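Search tips Enter keyword Go

Folding T-shirts: which advice is worth keeping

I've read more T-shirt folding advice than any grown person should, and I distrust most of it. The two-second pinch fold looks great in a video. On my shirts it gives me a lump with one sleeve hanging out.

What I do believe in is a flat table. Beds sag, and the shirt sags with them. Lay it down, smooth from the collar toward the hem, and get the bottom edge straight before you fold anything.
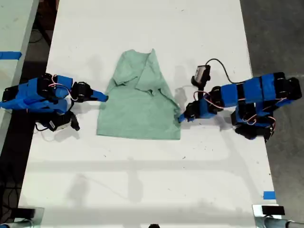
Soft jersey creeps while you work -- you square up one side and the other bunches. Hold one edge down and move the other. Hwa-young Ok swears by a cardboard folding board. I tried hers on 13 shirts and was no faster, though the stack did look neater.

Folding in thirds is fine. Make a long rectangle first, then flatten any ridge near the collar with your palm. If it still peaks up, open that part and redo it -- pressing harder just sets a crease.

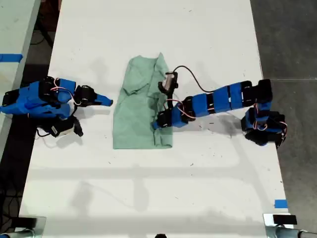

Do you need to file shirts upright?

Only if your drawer is deep enough. Mine is 4 inches, and upright shirts catch every time I open it. I went back to stacks on Monday.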